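Thursday, Priltport bench, teleop notes

Continued with the block and bowl task, Festine controller in the right hand, pedal for pause. Goal for the day was only clean demonstrations of one thing: lower the fingers into the wooden bowl, take the green block, lift, put it down outside the bowl. Kept 337 episodes in the set, the last saved one is number 2763.

First hour was bad. I came down too fast and closed too early, so the log is full of small corrections near the rim. Restarted the Trnka recorder at 10:40 and set the speed scale lower. After this the motion looks much calmer in the plots. 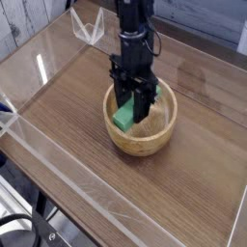
The block likes to lie tilted against the inner wall, and then I must decide if I turn the wrist or push the block flat first. I did both on different episodes, and I think this is a mistake – the policy will learn something between. From now on: turn the wrist, no pushing. Episodes with pushing are tagged "flat", please do not delete them yet.

Delay from hand to arm felt longer after lunch. Flirnar shows nothing strange, but its clock was 3 seconds off from the recorder. Corrected it by hand. Everything before episode 2232 is from the old clock and needs shifting before training.

To do: check cable slack at full wrist turn, ask for second operator so it is not only my style in the data, repeat with the block starting in other positions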